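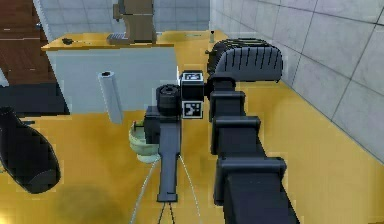

Kolbridge Floor Coatings – Frequently Asked Questions

What is a poured resin floor?
A liquid resin mixed with a hardener and spread over a prepared base. It cures to one continuous surface without joints. We install epoxy and polyurethane systems.

Which system should I choose?
Epoxy is harder and takes point loads better. Polyurethane flexes slightly and yellows less in sunlight. For rooms with large south-facing windows, we quote polyurethane unless asked otherwise.

Can you pour over existing tile?
Usually. The tile must be firmly bonded, ground to remove the glaze, and primed. Loose tiles are lifted and the gaps filled with repair mortar. Vinyl and carpet have to come out completely, including adhesive residue.

How dry does the slab need to be?
The limit depends on the primer and is printed on its data sheet. We test before quoting. If the slab is over the limit, you can wait or pay for a moisture barrier coat.

What is the smallest job you accept?
109 square feet. Smaller areas are charged at the minimum rate.

How long until I can use the room?
Light foot traffic after 24 hours, furniture after three days, full chemical resistance after seven. These times assume a room temperature of at least 62°F. Colder rooms take longer, and we do not pour below 50°F.

Gloss or matte?
Gloss is easier to wipe down but shows fine scratches sooner. Matte hides them and needs more frequent mopping. Slip-resistant additive can be mixed into either – specify it at the time of order, as it cannot be added to a cured coat.

How do I clean it?
Neutral cleaner and warm water. Avoid wax, steam mops, and abrasive pads. Put felt under chair legs.

Can a damaged area be repaired?
Yes, but the patch will be visible in solid colors. For an even finish, the whole room is sanded and recoated.

What does the warranty cover?
Peeling and blistering for five years. It does not cover scratches, or cracks caused by movement in the slab.

Who do I contact?
Quotes: Roswitha Nolte, extension 678. Warranty claims: Gijs Dijkstra, by email, with your job number. The office is closed on Monday.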